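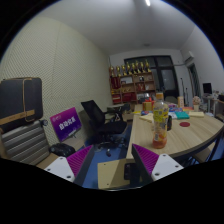
Concrete is what rotted them, according to Fitzgerald Pennington, and I should stop buying it. He wrote back overnight to what I posted about the fence. He says a post set in a plug of concrete sits in a cup, the rain runs down the wood into the cup, and the wood stays soaked at ground level until it goes. His father set cedar in plain dirt and crushed stone and those posts outlived him.

2024-01-08

I read that twice over breakfast and then went out to look at the fence again. Thirty-four degrees, gray, wind from the northwest. The ground has a crust on it but is soft underneath if you stand on a shovel.

The stretch that's bad is 60 feet, from the corner of the shed to the gate on the Fesholm side. Wind took the middle of it down just before New Year's. I had it propped with two-by-fours and that held through the weekend. When I pulled the boards off this morning and pushed on the posts, 3 of them moved in a way they shouldn't. One came off in my hands at the dirt line. The wood above was fine, gray on the outside and yellow inside when I cut it, and the wood below was like wet cake. The break was right at the top of the concrete. So Fitzgerald may have it right, at least for that one.

The gatepost is a different problem. It isn't rotten as far as I can tell. I stuck a screwdriver in it in several places and it only went in a little. It just leans. It has leaned since we moved in, and every fall I take the latch off and put it back a half inch over, so there's now a row of old screw holes down the face of it that looks like something has been chewing there.

Called Ingrid Lindqvist about the property line before doing anything. She has the survey from when her side was sold. The fence is eight inches onto us for most of the length and dead on the line at the gate. She doesn't care where it goes as long as the dog stays out of her beds. I told her I would keep it where it is. Moving it means new holes, but I may need new holes anyway if I can't get the old plugs out.

Getting the plugs out is the part I'm dreading. I tried one today with the digging bar and a length of chain and the farm jack. Dug around it about a foot down, wrapped the chain, set the jack on a piece of plank, and cranked. The plank split. Got a thicker plank. The plug came up a couple of inches, stuck, and then came the rest of the way all at once. It's the size of a bucket and I could barely roll it. I left it by the shed and went in to warm up my hands.

After lunch I worked out the order. Pekell has treated four-by-fours and they also have cedar now, at a price I didn't like. The treated ones are cheaper but they were sitting outside dripping when I was there last, and those twist when they dry. Rafferty Castellanos says to buy them now and stack them in the shed with sticks between until April. I don't want to look at a gap in the fence until April. I'll probably buy cedar for the three broken ones and leave the rest of the run for spring. The old receipt from Ambrose was still in the folder, number 1421, and it says pine, untreated, which I'd forgotten. I did that to save money. The work order is in my handwriting.

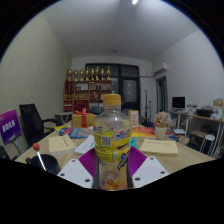
The gate is what I keep coming back to, and I'm still not sure what to do about it. A gate hangs all of its weight off one side of one post, so if the hole is too wide or too shallow the post goes over toward the load a little more every year. The hole on ours must be both. The red lollipop in the black mug leans to the left, and so does our gatepost if you look at it from the road. Amos Fitzsimmons thinks I should run a brace down from the top of the gatepost to the foot of the next one and not dig at all. That would be an afternoon. Digging it out and setting it at three and a half feet would be two days with the ground like this, plus rehanging the gate. I drew both on the back of the feed calendar. The brace would have to cross where we park the wheelbarrow – not a big thing, but I'd walk into it in the dark.

Looked up frost depth for here. Below thirty-six inches is what the county wants for decks. They don't say anything on fences. My plug this morning was maybe twenty inches top to bottom, so it had been heaving every winter.

What I've settled on for now: crushed stone in the bottom of the hole, post on the stone, then dirt and stone in layers, tamped hard every few inches with the blunt end of the bar. No concrete on the line posts. I haven't decided on the gatepost. Fitzgerald says stone there too. Amos says concrete, but dome the top so the water runs off. They have each been doing this longer than I have.

Paid the propane. Wrote down the last of the 2000 we had set aside for outside work and what's gone from it, and there's enough for the cedar and the stone if I haul the stone myself. The truck needs a tire before that.

Dark by five. Put the two-by-fours back against the middle section and tied a piece of orange twine across the open part so the mail carrier doesn't cut through. Shoulders sore. The wind has dropped. Need to remember to bring the digging bar in, it's leaning on the outside of the shed and it will be too cold to hold in the morning.

Recent entries
The fence is down
Clearing the gutters, second try
A new handle for the maul
Shed roof: what I used and what I'd use again
Ice on the step

Contact | © Fesholm Road Diary | Back to top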